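May 10, 2020

Sunday, and I'm still buzzing from Friday's shift. Meriem put me on the arm at Bakus for the whole afternoon, my first go without her at my elbow. In March I was hand-sorting 454 trays a week and my wrists knew it!
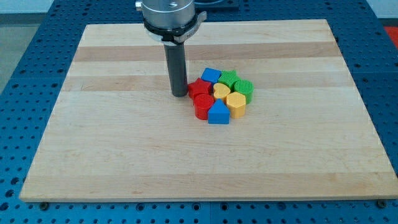

The blocks on the maple board, with the finger down beside the red star.

Now I teach it where to go, and I get to argue with it — I love the arguing. Firouzeh misses the chatter at the old bench, and so do I a bit. She's moving over on the 20th, so I've started writing up my notes for her. Must ask about the late roster.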